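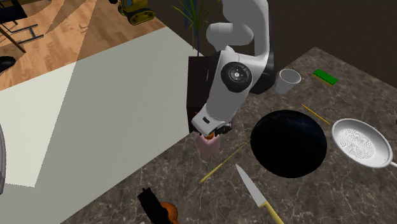
By Chantharasri | Findeck Science for Kids | Ages 9 to 12

A robot got 974 out of 1000. Should we clap?

Maybe. Let's ask some rude questions first.

The kitchen bench at the top of this page was made inside a computer. So was the robot arm, and so was the pink thing it's holding. A place like this is called a simulation. It's a bit like a video game, except the player is a program learning to pick things up.

The team at Prokstead gave their program, Ernier, 1000 goes at grabbing objects off a pretend bench. They say it managed 974. That's a huge score! But what counts as a grab? In this test, the robot had to lift the object and hold on for 5 seconds. It didn't have to put it down neatly, or pour anything, or be careful with your mum's favourite cup.

Shape matters too. A ball can roll away. A long stick might tip or swing. If a test is mostly easy shapes, the score goes up and the robot is no cleverer than before.

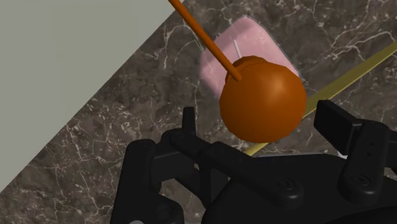

Between the fingers: an orange ball with a long thin rod.

Then there's the real world. Computer benches never get sticky unless somebody programs the stickiness in. Real ones have jam on them. Real cups are slippery, and real light comes through the window and changes colour at tea time.

Prokstead did try a real arm as well, and I'm glad they told us. It had 500 goes and missed 151 of them. So it worked 349 times, or a bit less than seven in every ten. I'd still be nervous about handing it a glass.

Does that make the pretend kitchen useless? No. A program can practise there all night and break nothing. But when you read that a robot "can do" something, ask where it did it, how many goes it had, and who picked the objects.

Try it yourself — pick up ten things from your own kitchen bench using only two fingers, and write down every miss. Leave the knives out of it.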